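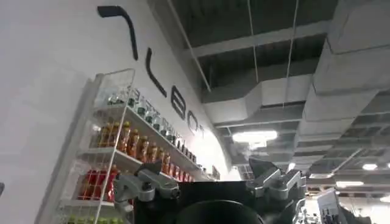 How I Wash a Big Quilt at the Laundromat

I put off washing my quilt for an embarrassingly long time. It's queen size, cotton on both sides with cotton batting, pieced by my friend Dalal Khoury from a pattern called Sornville, and my washer at home is tiny. I got it stuffed in there once and the middle came out bone dry! So now I take it out to the big machines in May, when it's warm enough to sleep without it for a night, and I've got it down to a routine.

What to bring

The quilt in a clean bag, liquid detergent (way less than you think), two or three color catcher sheets, a soft toothbrush, a couple of old white washcloths, and a clean flat sheet for the trip home. Bring a snack too. You'll be there a while.

Before you leave the house

Lay the quilt out on the bed and go over both sides. You're looking for popped seams, loose binding and any spot where the batting peeks through. Fix those first, even if your hand sewing is as ugly as mine. A one-inch gap going into the wash can be a whole lot longer coming out.

Then do the color test. Wet a white washcloth with warm water, press it onto each dark fabric for 14 seconds or so, and look at the cloth. A faint smudge is fine, that's what the catcher sheets are for. If it comes up really blue or red, stop and ask whoever made the quilt what they'd do. Dalal told me to wash mine cold forever and I've listened.

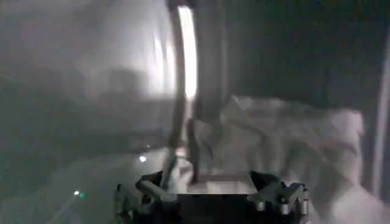 Spots get treated before the quilt goes anywhere near the machine. Put one drop of detergent on the damp toothbrush and work from the outside of the stain toward the middle, going with the weave. My quilt has a light backing and a black binding, and the backing is pretty close to the gray of that flat plate between the black parts, so you can imagine how well it hides coffee. (It doesn't.) With a pale fabric like that, dab a second washcloth with plain water over the spot afterward, or you can end up with a clean ring that looks worse than the coffee did. Let it sit while you sort out your change.

Loading

Pick a front loader, and go a size up from what you think you need. You want the quilt to fill the drum about halfway so it can flop around. Run your hand around the inside first and feel for gum, pens, grit, anything somebody left behind. Then feed the quilt in loosely, a fold at a time -- don't roll it into a log, or it stays a log. Color catchers go in last, tucked into the folds.

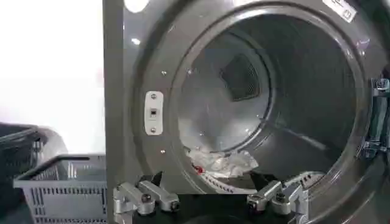
Inside a big front loader. Check the drum all the way around before you load.

Settings

Cold water, gentle cycle, extra rinse if there's a button for it. I use two tablespoons of detergent for the whole thing and no fabric softener. When the cycle's done, squeeze a corner. If you see suds, rinse again with nothing added.

Drying

Wet quilts are heavy, so scoop the whole thing up from underneath with both arms instead of pulling on one edge. That's how I popped a seam the first year. Dry on low, and stop every 8 minutes to pull it out, shake it and flip it over. Yes, it's annoying! But the outside dries way ahead of the middle, and this evens it out.

I take mine home while it's still a tiny bit damp and finish it flat on the bed, over that clean sheet, with the window open. My neighbor Kinga Fekete hangs hers over two clotheslines set a couple of feet apart, which spreads the weight nicely if you've got the yard for it. Turn it once before dinner and it should be ready by bedtime.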